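3/28/21

Great day at Halldale! I finally swapped the old grasp planner for the one I've been writing at night, and I'm so pleased I can hardly sit still to type this.

The trouble all month was the approach pose. The planner would pick a perfectly good grasp, then the path solver would spend ages wriggling the elbow around the drawers and give up. So I stopped asking for one pose and now hand it 25 candidates, ranked by how far the elbow stays from its joint limit. The solver takes the first one it can reach. Such a small change – maybe a page of code – and planning time dropped from nearly 500 milliseconds to 179.
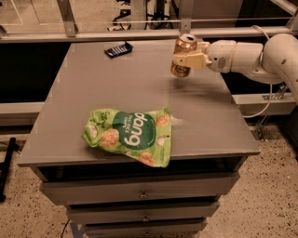 Gold can held upright over the gray top, green chip bag in front.

The chip bag is next, and it scares me a bit. A can is a cylinder and my fitting code loves cylinders. A crumpled bag gives the depth code nothing but creases and shine, and I have no idea yet what shape to pretend it is (a lumpy box? a blanket?). Hatsue thinks I should skip the shape fit for bags and go straight from the point cloud to finger positions. I want to try both!

Also renamed the branch from "skullville" to something I can say in a meeting. Þröstur is sad about it.

Tomorrow: merge, rerun the logs with the new ranking, and fix that silly bug where the gripper width gets saved in meters in one file and millimeters in the other.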